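Jevau completes first round of parallel gripper comparison at Stallov test hall

4th October

Jevau, the independent testing and advisory firm for small-scale automation, has completed the first stage of a comparison of parallel grippers intended for use on collaborative robot arms. The work was carried out during September at the company's test hall in Stallov and was supported by the equipment supplier Jandonska.

The programme compares 2 grippers on the same arm, with the same controller settings and the same set of 19 household and retail goods. Each gripper was asked to approach, close on, lift and set down every item from several starting angles. In all, 207 attempts were logged in the first stage. Results will be shared with participating manufacturers before general release.
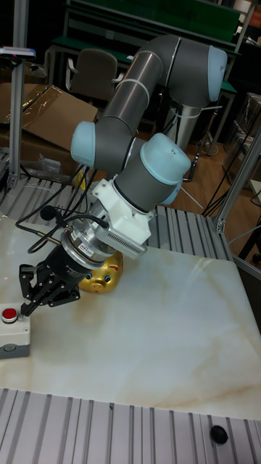
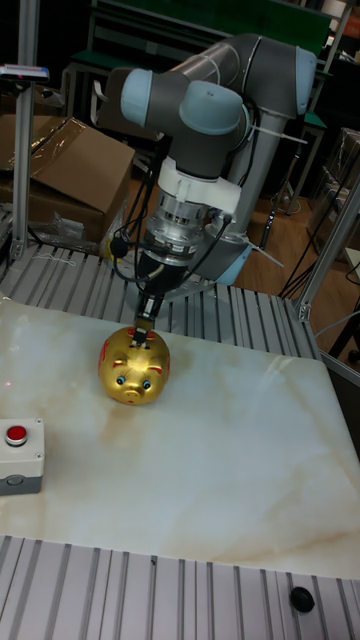 Smooth, rounded goods are a long-standing difficulty for buyers of parallel grippers, whose flat fingers are best suited to boxes and straight-sided parts. Product literature tends to quote grip force and stroke, and gives little guidance on how a finger should meet a curved and polished surface. Jevau therefore gave such goods a larger share of the test set than is usual. A shiny gold piggy bank, for example, has a rounded body and a coin slot on its back, and the choice of contact point matters a good deal more than it would on a carton. Approach angle was recorded for each attempt alongside finger opening and closing speed.

"Our clients pack gifts, toys and ornaments, and they want to know what a gripper will do with those goods on an ordinary working day," said Ciarán Phelan, Head of Testing at Jevau. "The arm is seldom the question. It is the last few centimetres that decide whether a cell is worth buying."

The second stage will repeat the trials with replacement fingertips supplied by Ó Dubhghaill — a maker of moulded rubber parts — and will run for 90 days. Manufacturers wishing to submit a gripper for inclusion should contact the Jevau press office, which will supply the test protocol and mounting drawings on request.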